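Sorting used packaging at the bench: paper, foil and cups

Mixed packaging is easier to sort on a clear, flat surface than over the bin. A white table is well suited to the job, as crumbs, grease marks and scraps of tape show up against it. A shallow plastic tray at one side gives a fixed place for whatever has been checked and is ready to go out. Paper stays on the table until it has been opened up and looked at.
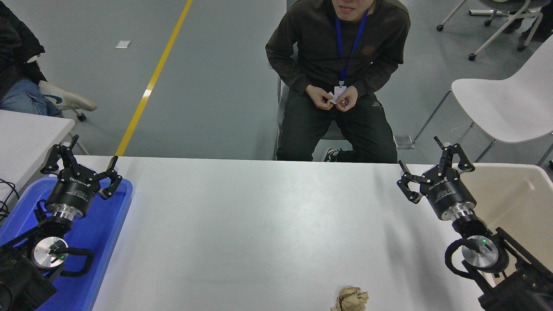

Viola Galli

Kraft paper

Brown kraft void fill is normally accepted with paper and cardboard, provided it is clean. Open the ball out before deciding. Tape, adhesive labels and plastic film are often caught in the folds and should be pulled off by hand. Paper with oil stains goes to the green bin where the local council takes food-soiled paper, otherwise to general rubbish.

Clean kraft paper can be reused 2 or 3 times as packing before the fibres soften and it no longer springs back. Flatten it with the palm of the hand, fold to A4 size and store upright in a magazine file. For wrapping glassware, crumple it again loosely. Tight balls cushion poorly.

Foil and foil-look bags

Two materials are regularly confused. Plain aluminium foil is metal throughout. Many snack and coffee bags are plastic film with a thin metallised layer and cannot be recycled with aluminium. The scrunch test separates them:

1. Empty the item and shake out any residue.
2. Close the hand firmly around it, then release.
3. If it holds its crushed shape, treat it as foil. If it springs open, treat it as film.

The test is less reliable on heavy laminates, which can hold a crease. Tear a corner where there is doubt. A clear or white plastic edge along the tear indicates a laminate.
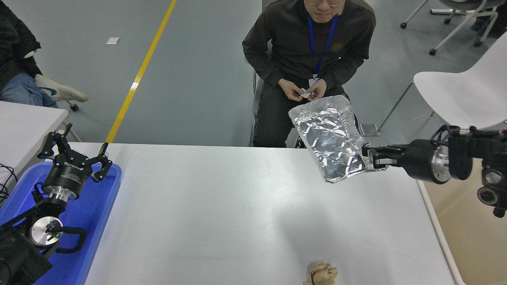 Small pieces of foil fall through the screens at sorting plants. Save them and press them together until the ball is at least 60 mm across. A foil ball should contain foil only; lids with a paper or plastic backing are left out of it.

Trays

Foil trays need a rinse, and cold water is sufficient for most residues. Baked-on fat comes away after soaking in warm water with a little detergent. Straighten a bent rim with the thumb before washing, as food lodges under the rolled edge. Trays in good order can be reused for small screws, paint or seedlings. Discard any tray with a split corner if it is to hold liquid.
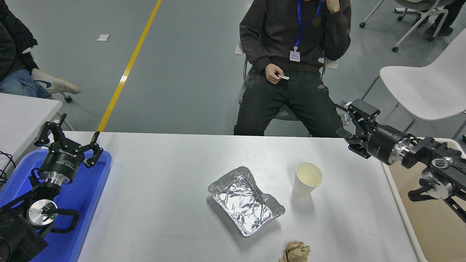 Cups

Most paper cups have a waterproof lining, usually polyethylene, and many kerbside services exclude them for this reason. Check the council's list before putting them in with paper. Lids and sleeves are separated first, and a plain cardboard sleeve can go with the cardboard.

Nest cups that are kept for the workshop, with a sheet of scrap paper between each to stop them jamming. They are suitable for mixing small batches of filler or glue. Solvent-based products may attack the lining and should be mixed in metal or glass.

Wipe the table down once the last item is off it, and rinse the tray before it is used again.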